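A small thread for everyone who asked how I make the rope shelf in our hallway. I will write it in pieces, because I am slow with English on the phone. 1/

You need one board, 50 cm long, and two lengths of rope. My board is from an old bed that the neighbours put out on the street. It had three holes already, and two of them were in the wrong place, so I filled them with a paste of glue and sawdust. 2/

The rope is the thing I got wrong first. I bought the soft cotton one from Grelero because it was pretty in the shop. It stretches. In one week my shelf was hanging lower on the left and all the keys were sliding to the corner. 3/

So now I use the stiff one from Milard, which is ugly when new and smells a bit like a boat. After a month in the house the smell is gone. Ask for the 5 mm. The thicker one is very handsome but you will not get a tidy knot out of it. 4/

Sanding. I do it by hand with a block, always along the grain, and I stop when my sleeve does not catch any more on the edge. I know there are machines. I live in a flat with thin walls and the man under me works at night. 5/

For the holes: measure from the short end, mark with pencil, then turn the board over and measure again from the same end. I did not turn it over the first time and I had to make the board shorter. Put a piece of scrap under it when you drill, or the back will break out in splinters. 6/

Now the colour, which is what most of you were asking. It is not a shop stain. It is strong black tea, two coats, left to dry completely, and then vinegar in which a piece of steel wool has been sitting for some days. The wood goes grey-brown while you look at it. 7/

Please try this on a scrap before. On oak it becomes very dark, nearly black, and on pine it can come out with spots. Skye Nisbet wrote to me that hers turned a bit green, and we still do not know why – maybe her water, maybe the vinegar. She likes it green, so she kept it. 8/ 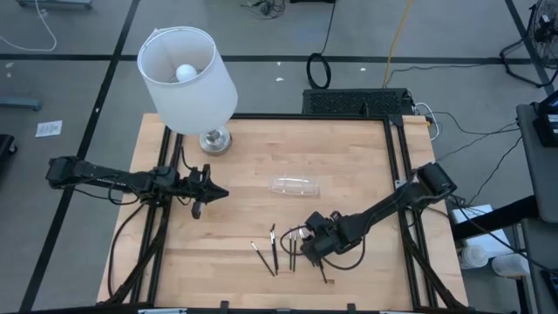 *Four thin brushes, and the lamp with the big white shade.*

Somebody wanted to know which brush I use. For the tea, a wide cheap one or even a sponge. For the vinegar I take a thin brush only in the corners and around the holes, and a rag for the rest. Wash them well after, with soap. I lost a good brush by leaving it in the jar over a weekend. 9/

And work in good light! I did my first board in the evening under a yellow bulb and in the morning it had stripes like a zebra. 10/

When it is dry I put on wax. I have a tin of Liro that my aunt gave me, and I am using it since two years without reaching the bottom. Very little on a cloth, rub, wait, rub again with a clean one. If your hand feels sticky on it, you put too much. 11/

Knots: a simple overhand knot under the board, in each corner, pulled as hard as you can. Then put the board up and look with a level, or with a glass of water if you don't have a level. Move the knots a little until it is straight. This takes longer than all the sanding. 12/

About hooks. My wall is plaster and the first hook came out with a piece of wall as big as a biscuit. I went to Rawashdeh, the small ironmonger behind the station, and he sold me the plugs that open behind the plaster. If he is closed, look for "hollow wall" on the packet. 13/

What I keep on it: keys, the post, one plant. I would not put books. A friend put cookbooks on hers and the rope is fine but the board has a belly now. 14/

To the person who asked if it can go in the bathroom: the rope doesn't mind, but the tea colour got cloudy at my sister's place near the shower. She waxed it again and it is better, not perfect. 15/

I have one more piece of the bed left, the headboard, and I want to make a bench from it before July. It has a curve and I don't know yet how to attach legs to a curve. If you have done this, please write to me and please send a photo of the underside. 16/16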